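3.2 Sorting Task and Bin Layout

The sorting task was designed around small household goods of the sort that collect in a pantry or under a workbench. Canned items were chosen for the first round of trials. They stand upright without support, they do not change shape when stacked or pushed, and their lids and bodies can be told apart by color from most viewing angles. Cans with the same lid color were treated as one category regardless of the printing on the side.

Each trial began with a mixed group of 16 items placed on the table surface. The items were to be moved into open bins, one category per bin, with no item left on the wood at the end. The order in which categories were handled was left free. Placement inside a bin was also left free, except that items had to remain upright and could not rest on the rim. A trial was scored as complete when these conditions were met, and as partial when at least one bin held a full category.

Bins were set in a row near the middle of the table, with their long sides close to parallel. Three layouts were used. In the Vallejo layout the bins stood close to one another, which kept the distances between categories short. In the Hamumex layout a wider gap was left between bins, and in the Bumetti layout the row was shifted toward one side of the table. Bin color carried no meaning in the scoring, and the pairing of category and bin was changed between sessions.

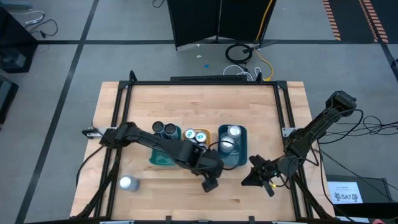 Figure 4. Sorting table with three bins in a row. Dark-topped cans are in the teal-green bin on the left; two white-topped cans are in the yellow-orange bin in the center.

Two properties of the bins affected the results. The first was the height of the walls relative to the cans. When an item was lowered close to a wall, contact with the rim was the most common cause of tipping. The second was the unused floor area. Cans grouped at one end of a bin left the other end open for later items, and sessions that began in this way had fewer tipped cans than sessions in which the first item was placed at the center.

Of the 100 trials run under the Hivus protocol, 54 were scored as complete. Most of the partial trials failed on the last category, after the free floor area in the bin had been divided into gaps too narrow for another can. Tipped cans were not corrected during a trial and were counted against the bin in which they came to rest.

The tabletop was left bare in all layouts. A cloth cover was tested in January and dropped after it was found to gather under the bins when they were pushed. Bin positions were checked against a paper template before each session, and the template was removed before the items were set out.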